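The night train to Salteva left Godville at 26 minutes past ten, and Josiane Hamel was on it with a cheese roll, a borrowed suitcase and the best seat in the carriage!

She had wanted this since she was small. Her grandmother had made the trip once, in January, with snow up to the windows at Prista, and had talked about it for the rest of her life (the soup, the stars, the man who sang all the way to Kelemen). It was 700 kilometres, and Josiane meant to stay awake for every one of them.

At Prista a woman got on with a sleeping baby and a cello. They shared the roll. They shared the woman's plums as well, which were wonderful, sharp and cold and dripping everywhere, and by the time the hills began they were talking like cousins.

"You'll see the bridge soon," the woman said. "Press your nose right up to the glass."

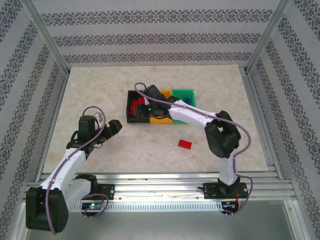 Josiane pressed. First came nothing but her own face, and then the whole valley opened under them – a river, a mill, one yellow lamp far down in the dark. She laughed out loud. The baby woke, looked at her very seriously, and laughed too.

"Again," said Josiane, though the bridge was already behind them.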